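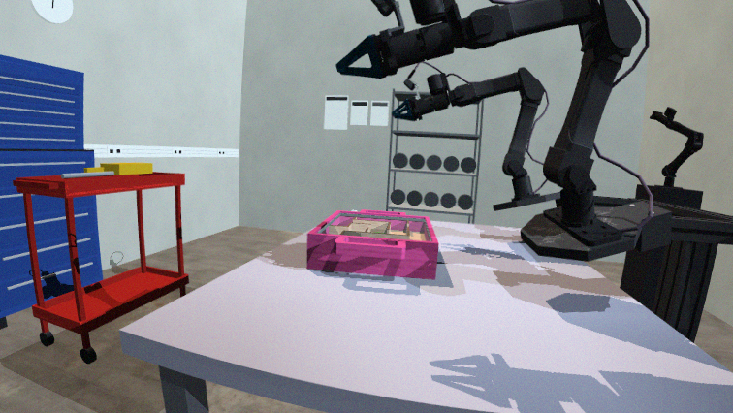 Cities should stop charging people to throw away large items. Ustow, where I have lived for 43 years, began doing it in May, and the results are already on the curbs. A mattress now costs 61 dollars to have picked up. A couch costs the same. The council's reasoning was that people who make more trash should pay more, and on paper I can't argue with that. But most households don't produce a steady stream of couches. They produce one every ten years or so, usually when they are moving or when a parent has died, and those are bad times to hand someone a bill. Small things are easy to deal with. A shallow pink box with a handle on the front and a jumble of tan pieces between the dividers can go to a thrift store or a neighbor's kid, and it fits on a car seat. A waterlogged sectional goes nowhere unless somebody has a truck.

The people without trucks are mostly renters. On my side of town that means the apartments along Quansah Road, where the alley behind the laundromat has had a pile in it all summer. The city clears it, then it comes back. The crew that clears it is paid out of the same budget the fee was supposed to help.

Landbridge, the next town over, dropped its pickup fee several years ago. Every address gets two free pickups a year and pays after that. The cost is folded into the regular trash bill, a little over a dollar a month. I have driven through Landbridge many times and I don't see mattresses leaning on the stop signs.

Supporters of the fee say a free service gets abused by landlords and contractors. Some of that is true. The answer is to limit the number of pickups, as Landbridge does, and to go after the contractors. Our town fines illegal dumping at 1000 dollars, and the notice in the paper listing the fines collected last year was very short. Enforcing that would do more than billing a retired couple for a recliner.

They also say the fee encourages repair and reuse. I would like to see that happen. The drop-off center at Prasta takes furniture in good shape, but it closes at three in the afternoon and it won't send anyone to your house. A person with a job and a bus pass can't use it.

The council takes up the fee again this fall. It should be repealed, and the two free pickups written into the ordinance in its place.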